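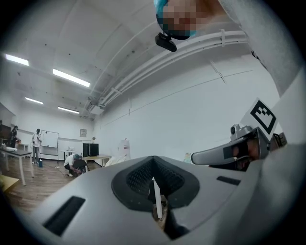

Mylene Dumlao asked whether the two finger sets can be compared at all if the operators knew which one they were holding. They did know. The Ellar and Nedulon fingers feel different in the hand, and we made no attempt to hide it. Treat the operator notes as opinion and the recordings as data.

Flanier Handheld Gripper Comparison, release 3

Contents
2,808 recordings made with hand-held grippers, split by finger set. 700 of them involve cloth. The rest cover boxes, bottles and small tools.

Layout
ellar/ and nedulon/ hold the recordings
notes/ holds operator comments as plain text
bad_sync.txt lists 23 recordings where video and finger width drift apart — skip these for training

Camera
Wide circular view, black in the corners. We ship it uncropped. A fiducial marker shows up in many recordings. Faces are pixelated.
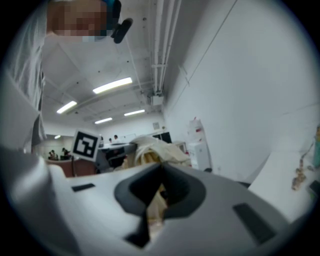

Fig. 1. Finger tips together, cloth just beyond them.

Known problems
Finger width is read at the motor, so soft tips report a closed grip slightly early. The Georgiou controller log uses its own clock; run align.py before you merge it with the video. Release 2 had left and right swapped in the notes, and that is fixed.

Contact
Custódio Correia maintains the files. Send sync errors with the recording number and the finger set.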